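## 4. Covering the bench, laying the grid, putting plates out

Applies to the Mockus bench cover, roll no. 1084, and the blue tape it ships with. If you've got the older Cidora roll, sections 4.1 and 4.2 still work, but it's narrower and you'll need a seam. See 4.5.

Revised August 26, 2020. R. Baert

Read 4.1 right through before cutting anything. The roll is 4000 mm long and you don't get a second go out of it.

### 4.1 Paper

1. Old paper off. Old tape off too, all of it, including the bits on the underside of the bench lip.
2. Wipe the top down with a damp cloth, then a dry one. Wait. Paper laid on a damp top will cockle and you won't get it flat again.
3. Unroll the brown kraft with the curl facing DOWN. Edges want to hug the bench, not lift off it.
4. Line up the long factory edge with the back of the bench. That's your straight edge for everything later on, so take your time with it.
5. Tack the back corners with a short strip of tape each. Don't rub it down yet.
6. Pull the paper toward you, palms flat, centre outwards. One person on each end if you can get them.
7. Fold the front over the lip and tape underneath. Sides the same.
8. Trim the spare with a hook blade. Keep the offcuts, you'll want them for patches.

**CAUTION:** Cut away from the hand holding the paper. Blade closed before it goes back down on the bench, every time.

**Note:** Small wrinkles near the lip, leave them. Wrinkles in the middle, lift and re-pull. A plate sitting on a ridge rocks and you'll be chasing it all afternoon.

### 4.2 Tape grid

Squares are 300 mm, measured from tape centre to tape centre. Not edge to edge. People get this wrong and the whole thing creeps.

1. Mark off along the back edge in pencil, one tick every 300 mm. Same along the front.
2. Snap or rule a light line between each pair of ticks.
3. Lay the tape down the line. Unroll as you go, don't stretch it. Stretched tape shrinks back overnight and lifts at the ends.
4. Do all of the front-to-back lines first, then the cross lines over the top.
5. Run a thumbnail or a bit of folded card along every line to bed it down. Go over the crossings twice.
6. Stop the tape short of the lip by 40 mm, otherwise sleeves catch on it.

Check with a tape measure corner to corner on any square. Both diagonals the same, you're right. If not, peel the cross line and re-lay it while the glue's still fresh. After a day it brings the paper up with it.

Use the dark blue. We tried a lighter colour on the Jivgate benches and you couldn't pick the lines out against the brown by late afternoon. Plain masking tape is worse, near enough the same colour as the paper.

### 4.3 Plates

Plates go out after the grid has been rubbed down, not before. Clean and dry, right way up, flat on the paper.

1. Work from the near side of the bench. The lower squares are the ones you can reach without leaning.
2. Put the first plate down where you want it, then bring the second one up beside it.
3. Different colours side by side. Yellow next to light blue is what we use most, easy to tell apart at a glance.
4. Straight down, let go. Don't slide plates across the grid, the rims drag the tape edges up.

A plate touching a line is fine. A plate slightly over a line is fine too. The grid is there to give you a rough address for things, it isn't a place mat, and I'd sooner you spent the time on the next step then on nudging rims.

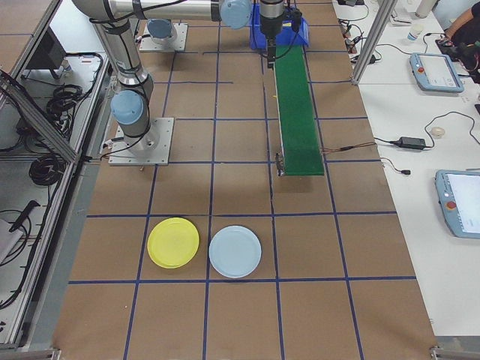 What does matter is whether you've put down one plate or a stack. Same-coloured plates nest closely and from standing height two can pass for one. Get your eye down near bench level and look along the rim. A second edge showing means a second plate. If the sheet calls for a single, lift the top one off and put it back on the pile. If the sheet calls for a stack, square it up with both hands so the rims line up.

**Note:** Write the layout down before you start changing it. Colour, square, single or stacked. Pencil on the sheet, never on the paper cover.

**CAUTION:** Chipped or cracked plates come off the bench straight away. Not back on the pile. Wrap, label, bin.

### 4.4 Side table

Keep the white table for things that have to be at hand but shouldn't be on the grid. It fills up fast.

- Anything with a red stop button: button face up, nothing on top of it, nothing leaned against it.
- Leads laid so nobody can hook one with an elbow.
- No drinks. No plates either, they get mistaken for ones already checked.
- Pencil, layout sheet, spare tape. Blade goes in the drawer.

Clear it at the end of the day, or at least get rid of whatever you brought with you.

### 4.5 Narrow roll (Cidora)

1. Lay the back strip first, as in 4.1.
2. Second strip overlaps it by 40 mm, front strip on top.
3. Put the seam under a tape line. This means working out the grid before you paper, so do the pencil ticks on the bare bench edge.
4. Tape the seam full length, then carry on with the grid as normal.

No plates across the seam if you can help it.

### 4.6 Patching and replacing

Small tear: offcut under the tear, tape on top, done. Anything bigger than a hand, replace the panel between the two nearest tape lines. Cut along the centre of the tape with a light touch, lift out the panel, drop in a new piece, re-tape.

Grease or food marks, patch the same day. They spread through kraft paper and the tape won't hold over them.

Tape lifting at the crossings: peel back to the nearest sound bit, trim square, overlay with fresh. Don't double the whole line. Two layers is a ridge, and we're back to rocking plates.

Full re-cover every February, sooner if it's looking tatty. Order paper and tape together through Griltance and quote 1084 on the order, otherwise they send the unbleached stuff with the shiny side, wich nothing sticks to.

Questions about the grid spacing to Rianne Baert. Leave a note with the layout sheets if she's out.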